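Telto two-arm cell with Gromaler modular task board

The Telto is a compact enclosure with two black arms and smooth white walls on three sides. We love how little there is to look after. The Gromaler board goes on the floor between the arms, and its carrying handles at both ends make it easy to lift out when you want to clean.

Start every shift with a touch check. Bring one gripper down over a push button, stop just short, and see if the fingers line up. If they don't, re-zero that arm first - it takes a minute and saves a whole morning of odd results!

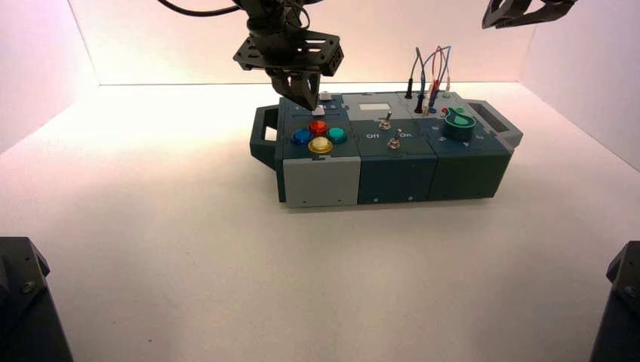 Nyitrai wrote in to say that their touch check kept drifting until they tightened the bolts at the arm base, and that they now do this every 300 cycles. We've since added it to the service sheet.

Next come the fingers. Close them slowly and look at the seam between the tips. It should be thin and straight. Wipe the pockets with a dry cloth, then close again and compare.

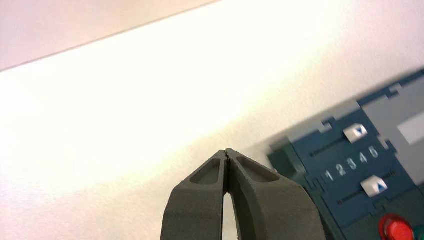 Finger pairs are sold as part 1827 and fit either arm. Change both fingers together, never just one, and run the touch check again afterward.

When you're done, raise both grippers well clear of the board before you reach in. Switches, knob and test leads can then be set back by hand for the next run. 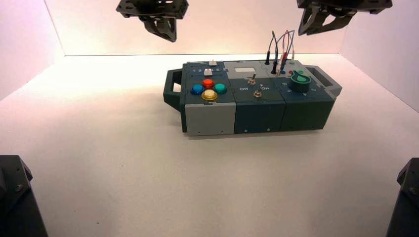 Spare mounting plates ship from our Prullby shop, order code 3739. Allow 9 working days.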